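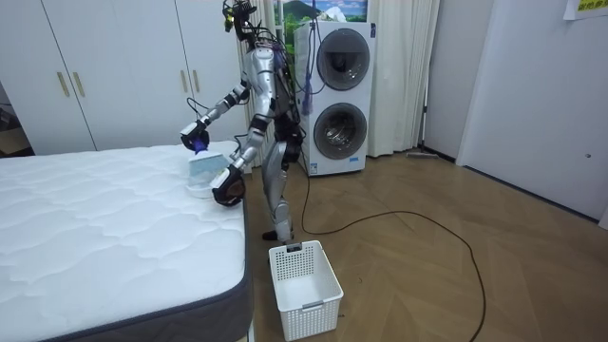

Vudside notebook, December, started at ten past four

Kettle on, heaters on, and I'm writing this up before the others ring, because last time I left it till the evening and forgot half of it.

Job for the afternoon was the Bilta vocal. For anybody picking this book up cold, Bilta is the slow Skasto song, the one Tímea used to sing as an encore with only a guitar under it, and we are doing it again properly with the old harmonium in place of the guitar. I love the song and have loved it ever since Botond played me the demo in the car with the windows steamed up, so please read everything below with that in mind. The demo has had 1076 plays, a good share of which must be me.

Tuning first. I had been blaming Tímea for sounding flat in the chorus, and I owe her an apology (made by phone, graciously accepted). The harmonium is sharp. The C above middle C reads 527 Hz on the tuner when it ought to be a bit over 523, and most of its neighbours lean the same way, so she was singing beautifully in tune with the click track's guide piano while the harmonium pulled away from her. Once you've heard it you can't stop hearing it. Mizanur says the reeds could be brought down by someone patient, but that would be a job for spring and I'd rather not have the thing in pieces over Christmas.

What I did for now was retune the guide piano up to match. Twelve cents as near as makes no difference. Then I muted the old vocal altogether and printed a new guide mix with the harmonium loud and the piano tucked right down under it. Saved as a separate session, the old one is untouched. Ikhsan, if you open the old one by mistake you'll know straight away, it has the tambourine in it.

Microphones. Put up 2 for the test, the big condenser and the ribbon that Judit lent us, side by side with the pop shield in front. I sang the first verse myself, badly, and then again a little further back. The condenser gets all the breath and all the consonants and is lovely on the quiet lines, but it gets spitty on "still" and "so" and there are a great many of those in this lyric. The ribbon is darker and rounder and wants a lot more gain. Through the Bíró preamp at three quarters up there was a soft hiss in the gaps, not terrible under the harmonium, which wheezes anyway. My feeling is ribbon for the verses and condenser for the last chorus, where she opens up. I'd like Judit's ears on it before we decide, she hears things in the top end that I stopped hearing years ago.

Note on the pedal noise: it thumps. There's a dull knock every time the left pedal comes back up, and it lands just ahead of the beat, like somebody tapping their foot slightly too keenly. Folded towel under the pedal took most of it away. I was going to try to get rid of the rest but then I played it back with the vocal and rather liked it. Left in. Botond will complain and I'm ready for him.

Reverb. Tried the plate, far too grand, it turned a kitchen song into a cathedral one. Tried no reverb at all and that was nearly right. Settled on a very short room with the top rolled off, sent from the voice only. Setting is saved as "bilta small".

Half past six. Tímea rang back. She'd listened to the new guide and sang along down the phone for a minute or so – it gave me goosebumps even through that dreadful little speaker. She wants to drop the last verse and go straight from the middle bit into the chorus. I was against it for as long as it took to try the edit. Bar lines match up, the harmonium holds its chord across the join, and it makes a much better shape of the whole thing. Kept both versions, long and short.

Still to do:
Ask Mizanur what he'd charge for the reeds, all of them and then just the worst ones.
Find the longer cable for the ribbon, the short one pulls on the stand.
Print lyrics with the short ending, large type for Tímea.
Take the towel home and wash it.
Send Judit the microphone test without telling her which is which.

Heaters off, book back on the shelf over the desk.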